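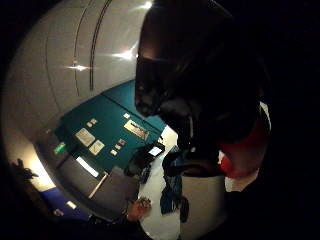 ## 4. Teaching Plustorora its first chores

Okay, you've got the software installed and the gripper charged (section 3, if you skipped ahead like I did). Now comes the fun bit, showing it some chores! I'll say up front that we're nowhere near a machine that tidies your whole house. Mine does pretty well with one object on one clear surface, and it gets worse fast after that.

1. Pick one chore and write it down in plain words. "Put the cup upright" is good. "Clean up" is hopeless.
2. Hold the gripper a little above the surface and wait for the steady light.
3. Press **Record**, do the chore at normal speed, press **Stop**.
4. Repeat until you have at least 26 good takes.

> **Note:** Keep your takes short. Anything past the limit in `avar.cfg` (mine is set to 2,000 frames) gets chopped without a warning.

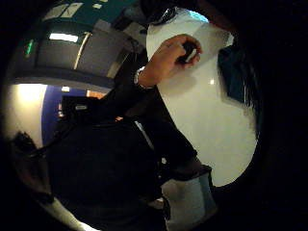
5. Change things up between takes. Move the object, turn it around, come at it from the other side. I did my first batch all from one side and the poor thing fell apart the minute I moved my chair.
6. Open the Avar viewer and throw out the takes where you fumbled. Leave in the slow ones, they're fine.

### 4.1 Clothes and other floppy things 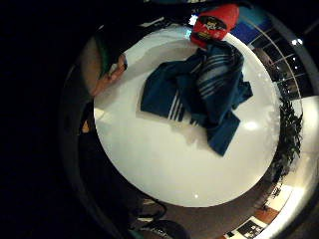 Folding is the chore everybody asks me for, and I'd save it for last. Plustorora can grab a sleeve and drag it flat, maybe, if the sleeve is where it expects. What looks like a track jacket bunched up on a white table, with the stripes on one sleeve going one way and another set curling back on itself, is still a really tough starting point. Begin with a dish towel. When that works, try a T-shirt, and leave jackets alone until the July update.

**Caution:** Zippers can jam the fingertips. Close them first, and hit the stop button if the motor starts whining.

### 4.2 Cups

7. Start with an empty plastic cup standing up, then record a second set with it on its side.
8. Set grip strength to 5. Higher than that and thin cups buckle.
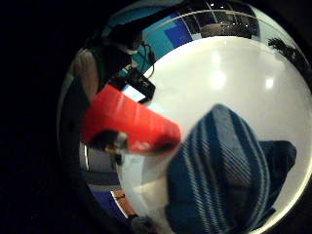
*Fig. 4: Red plastic cup on its side, for the second set.*

9. Run **Train** and leave it overnight. My best cup model came out of 3,108 clips, including the shared Fandunthorpe set, and it still misses when the table is shiny.

If **Train** quits right away, check that the Hendriks driver is loaded and go back to step 6.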